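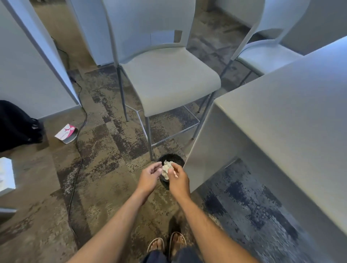 Sprachdaten > Korpora > Deutsch

Nisbet – Korpus deutschsprachiger Aushänge aus Gemeinschaftsräumen

Nisbet enthält 1162 kurze Texte, die in Büros, Vereinshäusern und Wohnheimen an Türen, Kühlschränken und Pinnwänden hingen. Es geht um Bitten, Verbote, Erinnerungen und Beschwerden: wer die Spülmaschine ausräumt, wo der Papiermüll hinkommt, wie ein Besprechungsraum zu hinterlassen ist. Das Korpus ist für Arbeiten zu Höflichkeit, Anrede und indirekter Aufforderung gedacht.

Stand dieser Beschreibung: 24. April. Gepflegt wird das Korpus von Gillespie Munro in der Arbeitsgruppe Meda.

Inhalt des Pakets

aushaenge.csv – ein Text pro Zeile, UTF-8, Trennzeichen Semikolon
haeuser.csv – Angaben zu den Fundorten, ohne Namen und Adressen
richtlinien.txt – Anleitung für die Annotation
pruefung/ – doppelt annotierte Texte mit den Abweichungen
AENDERUNGEN.txt – Versionsgeschichte

Die Fotos der Zettel sind nicht enthalten. Auf vielen standen Telefonnummern oder Unterschriften, und das Schwärzen hätte länger gedauert als das Abtippen.

Felder in aushaenge.csv

id: laufende Nummer, wird nach dem Löschen eines Textes nicht neu vergeben
haus: Kürzel des Fundorts, Schlüssel zu haeuser.csv
raumtyp: kueche, flur, besprechung, waschraum, keller, sonstiges
text: Wortlaut mit Originalschreibung, Zeilenumbrüche als senkrechter Strich
schreibweise: hand, druck, gemischt
anrede: du, ihr, sie, man, keine
akt: bitte, verbot, hinweis, dank, drohung, beschwerde
thema: siehe unten
antwort_auf: id eines anderen Aushangs, falls der Text darauf reagiert

Das Feld antwort_auf ist meistens leer. Gefüllt ist es vor allem bei handschriftlichen Zusätzen am Rand eines gedruckten Zettels. Solche Zusätze stehen immer in einer eigenen Zeile, auch wenn sie nur aus einem Wort bestehen.

Erhebung

Die Texte stammen aus 17 Häusern. In jedem Haus gab es eine Ansprechperson, die dem Abschreiben zugestimmt und die Räume genannt hat, in denen gesammelt werden durfte. Dienstliche Brandschutz- und Unfallhinweise wurden ausgelassen, ebenso Speisepläne und Werbung für Veranstaltungen.

Abgeschrieben wurde vor Ort in ein Formular. Durchgestrichene Wörter stehen in eckigen Klammern, Unleserliches ist mit drei Fragezeichen markiert. Unterstreichungen und Großschreibung ganzer Wörter bleiben erhalten, Farben nicht. Das hat sich im Nachhinein als Lücke erwiesen, denn Rot kommt bei Verboten offenbar oft vor, lässt sich aber nicht mehr auszählen.

Die längsten Aushänge haben bis zu 200 Wörter. Fast alle davon hingen in Waschküchen.

Themen

muell: Mülltrennung, Leeren der Eimer, falsch eingeworfene Dinge
geschirr: Spülen, Abtrocknen, fehlende Tassen
tisch: Tische und Arbeitsflächen abwischen, Getränke, Flecken
luft: Fenster, Heizung, Gerüche
laerm: Ruhezeiten, Türen, Telefonate
eigentum: beschriftete Lebensmittel, Leihgaben, Fahrräder
technik: Drucker, Kaffeemaschine, Beamer

Ein Text bekommt genau ein Thema. Bei gemischten Zetteln zählt die erste Aufforderung im Text. »Bitte Tassen in die Maschine und den Tisch abwischen« ist also geschirr, in umgekehrter Reihenfolge wäre es tisch. Wer mit Themen rechnet, sollte diese Regel kennen, weil tisch dadurch kleiner ausfällt als erwartet. In Besprechungsräumen steht der Satz zum Abwischen fast immer am Ende.
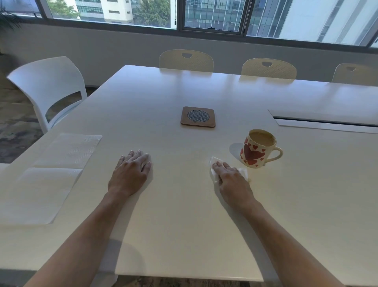

Annotation und Prüfung

Annotiert haben zwei Personen nach den Richtlinien in richtlinien.txt. Eine Stichprobe von 50 Texten wurde von beiden unabhängig bearbeitet und liegt im Ordner pruefung. Bei der Anrede gab es kaum Abweichungen. Beim Feld akt waren sie häufiger, vor allem zwischen bitte und beschwerde. Ein typischer Streitfall ist »Der Eimer leert sich nicht von selbst.« Wir haben solche Sätze als beschwerde eingeordnet, solange kein Imperativ folgt.

Ironie ist nicht annotiert. Ein Versuch dazu wurde abgebrochen.

Bekannte Einschränkungen

Wohnheime sind stärker vertreten als Büros, und Büros mit Schichtbetrieb fehlen ganz. Österreichische und schweizerische Texte sind nicht dabei. Mehrsprachige Aushänge wurden nur mit ihrem deutschen Teil aufgenommen, das Feld text kann deshalb mitten im Satz beginnen.

Im Haus mit dem Kürzel SKU wurde während der Sammlung die Küche renoviert. Die Zettel von dort beziehen sich teils auf eine Übergangslösung im Flur, der raumtyp ist trotzdem kueche.

Nutzung

Die Tabellen lassen sich mit jeder Tabellenkalkulation öffnen. Beim Import bitte das Trennzeichen von Hand einstellen, sonst zerlegen manche Programme die Texte an den Kommas. Für die Suche nach Wortformen gibt es das Skriptpaket Sindo, es wird getrennt verteilt und ist für die Arbeit mit den Daten nicht nötig.

Freigegeben ist das Korpus für Forschung und Unterricht. Einzelne Texte dürfen zitiert werden, mit id und Korpusname. Versuche, Häuser oder Verfasser zu ermitteln, sind nicht gestattet. Wer einen eigenen Zettel erkennt und ihn entfernt haben möchte, schreibt uns, die Zeile wird dann in der nächsten Version gelöscht.

Versionen

Die nächste Version ist für Juli geplant. Vorgesehen sind Korrekturen im Feld akt und die Texte aus dem Vereinshaus Skustach, die schon abgeschrieben, aber noch nicht annotiert sind.

Diese Seite verwendet Cookies, um Ihre Einstellungen zu speichern. Akzeptieren | Nur notwendige

© Arbeitsgruppe Meda | Kontakt | Impressum | Nach oben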